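Filed under: Workshop notes / Glazes and firing

2 November 2023

Opened the Flonthorpe kiln this morning and the Brester white has crawled again, mostly on the insides of the mugs. I had 41 in there and 27 are fit to sell, so better than last time but still a pretty miserable haul for two days of glazing! The bottom shelf came out lovely, all of it. The top shelf is where the trouble is.

My money's on the bisque being dusty. I was in a rush and only gave them a quick blow-off – no sponge – and I know perfectly well what happens when I do that. The other possibility is that the bucket had thickened up (it's been sitting open near the heater, my fault) and I dipped too long. Added water and sieved it twice, and it runs off the hand much nicer now.
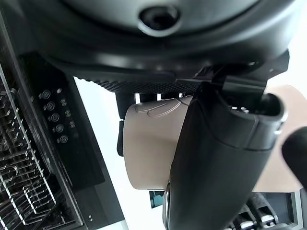

Black finger and bracket, close up.

Next go: 38 test tiles, half sponged and half not, all dipped from the same bucket for a count of three. I'll put the Osen clay on one shelf and the Whitelaw on the other, then swap them round for the second firing. If the Whitelaw crawls in both places we can stop blaming the kiln.

The firing counter says 1,307 hours, by the way, and the elements are looking saggy on the left. Could whoever does the December order please add a set? Also cones, we're down to the last box and I've already pinched a few for the tiles.

Lid is back on the white. Please leave it on!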